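Kitchen > Shopping and Storage > Bags

A jute bag for bread: how I use it and how I keep it clean
By Venla Seppälä
Reading time: 2 min

For bread shopping I use a big jute bag. It is strong and stiff, and soft things do not get pressed in it as they do in a thin plastic bag. But jute needs a little care, and I learned most of this by making mistakes.

Packing

Lay the bag on its side on a clean table when you have only bread to pack. You can see to the bottom, and a long roll slides in flat. If you drop it from above, it lands on its end and the crust breaks. Heavy things like jars go to another bag.

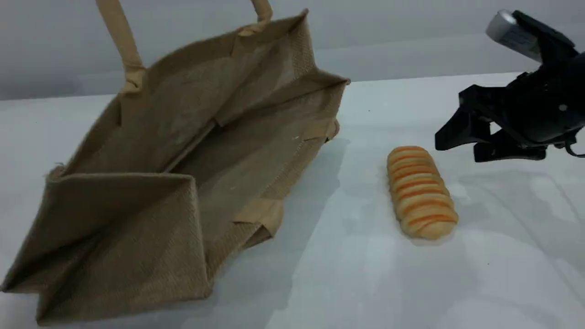 Jute tote on its side, with a striped roll for packing.

If the bread has glaze or sauce on the top, put it first in a paper bag or wrap it in a clean towel. Jute fibers are loose and they stick to everything. Also the grease goes into the fabric, and such a stain I have never removed completely.

Let the bread cool well before it goes in. In January I packed 2 warm rolls from the bakery in Statilham and forgot them until evening. The crust was like rubber.

Cleaning

Turn the bag upside down over the sink and tap the bottom. The crumbs hide in the corners and in the side folds, so open the folds with your fingers - an old dry toothbrush is good for the seams.

Do not put jute in the washing machine. I did it once with a bag from Halonen, and it came out smaller and with a crooked rim. For a spot, use a damp cloth with a drop of mild soap, and press, do not rub. The cotton handles get dirty faster than the rest, and they can take more soap.
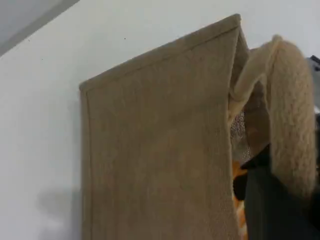 Dry the bag standing open, away from the sun, and give it a whole night. When it smells like a wet rope, it is not ready. I keep mine empty between shopping trips and never under the sink, where the air is damp.

If the sides have become soft, iron them on the inside through a cotton cloth, without steam.

6 comments
11 shares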